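Right, a thread about learning to swim at 41, because I keep getting asked and I can't type it out again

I signed up for the adult beginners' class in February. 11 of us in the shallow end, all pretending to adjust our goggles

First lesson was just breathing out underwater. That was it! Half an hour of blowing bubbles next to a retired bus driver, and I came home and slept like the dead

Caroline Tanui teaches it and she has the loudest whisper I've ever heard. "Chin down, love." The whole pool puts its chin down

Things I bought and didn't need: nose clip, ear putty, a towel that folds up to the size of a sandwich (it dries you about as well as a sandwich would)

Thing I did need: a 2nd costume. Putting on a damp one at 7am is grim

Week five I let go of the side and panicked and swallowed what felt like most of the deep end. Rehema Rotich from my class swam over and talked to me about her kitchen tiles until I calmed down. Beige, in the end, with grey grout

Did my first full length in week eight. Ugly, mostly sideways, and I stopped twice to say sorry to the lane rope

Total so far is 102 lengths, all written on the back of the gas bill envelope. Front crawl still beats me, it's the arms AND the breathing AND the legs, who thought of that

Right, I'm off to the pool

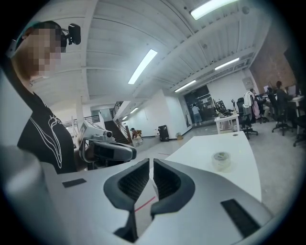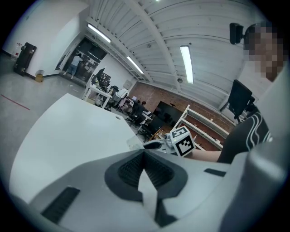

swim bag already packed x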